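Notebook, fold bench, entry for May 15, 2025
Short-sleeved tops, long-strip fold, red sample
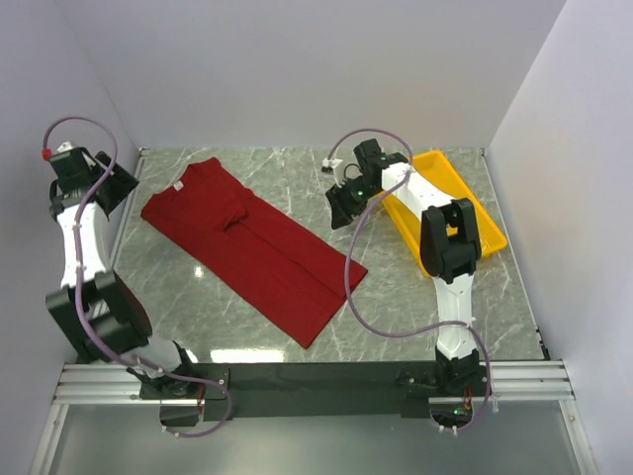 Garment Handling Group, Textile Care Workshop

Purpose today: settle the fold sequence for knit tops so that the written procedure matches what gets done on the bench. The draft from last time had the sleeve step and the length step in the wrong order, and the two people who tried it ended up with different widths.

Sample: dark red short-sleeved top, from the Wostura lot, bench number 835. Laundered once before use, tumble dried, no softener. Label left on. Fabric is a single knit with moderate curl at cut edges, none at the hem.

Layout: garment diagonal on the marbled surface, collar end to the back left, hem to the front center. I had been squaring everything to the front edge of the bench. On the diagonal the whole length fits without the hem hanging over, and the reach to the collar is shorter from the left. Squared layout stays in the procedure as the default for small sizes. Diagonal for anything that runs long.

Label is at the upper edge, toward the left, whitish on red, so easy to find. I am using it as the reference for the neckline. On navy samples with a printed neck mark there is nothing to sight on and I have been guessing. Add to open items.

Sequence as run:

1. Lay out flat, label end away from the operator. Smooth from the middle toward the hem with the flat of the hand. Do not pull at the hem corners. Pulling sets a bow in the hem that does not come out later.

2. Find the shoulder point on the right side. Bring the right side in along a line parallel to the body.

3. Lay the sleeve back on itself so it stays within the strip. The sleeve goes over before the length is pressed down. In the old draft it was the other way around and the sleeve dragged the fold line off.

4. Run a hand down the fold from shoulder to hem. One pass. A second pass moves the top layer.

5. Repeat on the left.

6. Fold in half by length, then again to bin size.

State at the photo: long fold line visible from the sleeve area down toward the hem, narrow strip on the right, broad part on the left. Hem straight. Sleeve flap has a pointed fold with the opening showing and small creases next to it. The neckline edge is not even, it makes a shallow curve by the label and comes to a rounded point at the back. I count the hem as acceptable and the neckline as marginal.

On the sleeve: the point at the flap is my main complaint. When the sleeve opening stays up like that, the next fold traps air and the stack sits high on one side. Flattening the opening with two fingers before step 4 takes care of it on this fabric. On the heavier Ivine tops it springs back and needs the flat weight for a few seconds. Have not written a time for that yet. Will do a proper set with the weight before putting a figure in the procedure.

On the neckline: smoothing from the middle down toward the hem does nothing for the collar end. Tried a separate short stroke from the label outward on a second top from the same lot, and the curve came out more regular. Put in as step 1b, to be confirmed on another fabric.

Surface: the gray-green pattern is fine under red and under white. It is poor under olive and mid gray, where the hem is hard to pick out against the veining. The finish throws glare at the front edge, left of center, and there is a small round spot of reflected light to the left of the middle of the garment. Neither matters for folding by feel. Both matter for judging creases, and I marked one crease on an earlier sample that was only reflection. Options are a diffuser on the overhead light or a matte cover sheet. The cover sheet changes friction, so every smoothing note above would have to be repeated. Prefer the diffuser.

Friction: knit slides easily on the bare surface. Good for squaring up, bad for step 2, where the whole top creeps if the side is brought in too fast. Slow the first third of the movement. The Droken mat stopped the creep completely but also held the underside still while the top layer moved, and that gave a diagonal ripple across the back. Mat is back on the shelf.

Bin: yellow one, kept on the right side of the surface. Final fold in step 6 is sized to it. If the bin changes, step 6 changes, so I have added the bin to the header of the procedure sheet. It was not listed before.

Records: sheet 1881 is superseded by 2851. Old sheet struck through and left in the binder. The Georgiev fold card is still taped inside the binder cover and still shows the sleeve going in last. Needs to come out or be corrected by hand.

Open items:

Reference point for tops with no sewn label.
Time under the flat weight, heavier tops.
Step 1b on a fabric other than this one.
Diffuser for the overhead light, ask for a price.
Long sleeves. Not started. Same sequence will not hold at step 3, the sleeve is longer than the strip is wide and will need a second turn. Planned for July with the new lot.

Sample 835 refolded and returned to the shelf with the rest of the lot. Surface wiped down.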